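Getting red dye out of whites, and keeping it out

Laundry guides / Colour care
Written by Imke Kuhlmann. Technical check by Prasetyo Chong.

Dye transfer happens when loose dye leaves one fabric in the wash water and settles on another. Red cotton is the usual source. White cotton, viscose and nylon take the colour up readily; white polyester takes up much less. The method below covers testing a red garment, sorting the load, and treating a white item that has already gone pink.

What you need

A white cotton cloth you don't mind staining
A bucket that holds at least 10 litres
Oxygen bleach powder (sodium percarbonate)
Your normal detergent
Rubber gloves
A basket with holes in the sides

Step 1. Read the care label

Look for the wash temperature and for the triangle. An empty triangle permits any bleach. A triangle with two diagonal lines permits oxygen bleach only. A crossed-out triangle means no bleach of any kind, and the soak in Step 5 does not apply to that item. Treat "wash separately" or "wash with like colours" as a warning that the dye is not fully fixed.

Step 2. Test the red item

Wet a hidden part of the garment, such as the inside of a hem, with warm water and a drop of detergent. Press the white cloth against it for 2 minutes, then check the cloth in daylight. Lamp light hides a faint pink.

No colour on the cloth: the item can go in a mixed colours load at 30 degrees.
Faint pink: wash with reds and darks only, in cold water.
Clear red: wash alone, and test again after each wash until the cloth stays clean.

Printed lettering and stripes need their own consideration. White trim on a red garment can pick up dye from the fabric next to it, mostly while the garment lies damp and folded. Turn printed items inside out and dry them promptly.

Step 3. Sort before the basket gets to the machine

Dry red and white fabrics can share a basket without harm. Damp ones should not. A wet towel or sports top dropped on the pile is enough to mark whatever is pressed against it, and the mark will have hours to set. Hang damp items over a rail first, or keep a second basket for them.

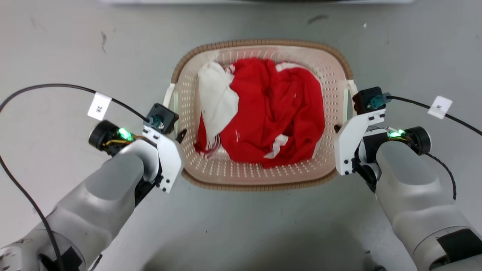 Take each piece out singly and shake it open before loading. Small white items such as cloths, socks and handkerchiefs get caught inside larger garments, and this is how most of them end up in the wrong wash. Check sleeves and pockets, then run a hand around the drum – the previous load may have left something behind.

Step 4. If a white item has turned pink

Do not tumble dry it. Heat makes the dye harder to remove. Separate the affected whites from the red item while everything is still wet, and rinse the whites in cold water until the water runs clear.

Step 5. Soak

Put on the gloves. Dissolve the oxygen bleach in warm water at the dose printed on the pack, and make sure no grains are left. Submerge the white items fully and leave them for up to eight hours, or less if the pack says so. Keep the bucket uncovered, as the solution gives off gas. Do not use this soak on wool or silk, and never mix it with chlorine bleach or vinegar.

Rinse, then wash as normal at the highest temperature the label allows. If some pink remains, repeat the soak before drying.

Notes

Colour-catching sheets pick up dye that is already in the water. They reduce the risk in a mixed load but won't cope with an item that tested clear red.

Salt and vinegar do not fix modern commercial dyes – skip both.

Air dry treated whites and check them by a window before ironing.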